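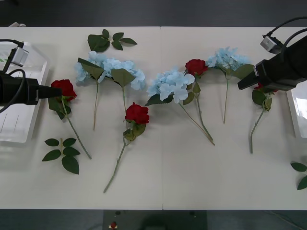
I will write a small thread about fake flowers, because in May I said I would never own any, and now I have a whole table of them.

What I have: red roses, light-blue hydrangeas and some sprigs of green leaves. All artificial. They are for the hallway shelf, where the sun does not come and every real plant I put there has died slowly.

Before I put anything in a vase, I lay it all out flat on a white table. On white you see the real color of each flower. On my brown kitchen table the blue looked gray and I almost sent it back.

The roses are a dark red, darker than I expected from the shop page. At first I was a little disappointed. After one evening I like them more than a bright red. Next to the pale blue they look calm.

The hydrangeas are wide and light, and they have big olive-green leaves. Some of the rose leaves are a darker green. If you are strict about such things, this will bother you. I decided it does not bother me, in a garden the greens are also not the same.

About the shop: I ordered from Zornow, 28 dollars for everything, with the shipping. Drerner had nice hydrangeas too, but they sell them only in big packs and I don't have a place for so many.

How I do it. First the hydrangeas, they go in the middle and they make the shape. Then the roses between them, each one at a different height. The leaf sprigs are last, to fill the holes on the sides.

My mistake the first time was to put the roses first. They turned around in the vase each time I touched it, and all the faces looked at the wall. With the hydrangeas in, they have something to lean on.

The stems are long. I don't cut them on the first day. I bend the end a little and wait a week, because a cut stem you cannot make longer again. (I learned this with tulips from Truna. They are now very short tulips.)

For dust: a soft dry brush, the kind for makeup. Some people write that you can wash them in the sink. I tried this with one old rose and a little red came out in the water, so I stay with the brush.

A question for people who do this longer than me. Do you take the leaves off the lower part of the stem when the vase is glass? I can't decide. Without leaves it is cleaner, but then you see that the stem is plastic.

I will put the hallway shelf here when it is finished. The vase I want is still at the Tạ store and it costs 32 dollars, more than all the flowers together, so I am thinking about it.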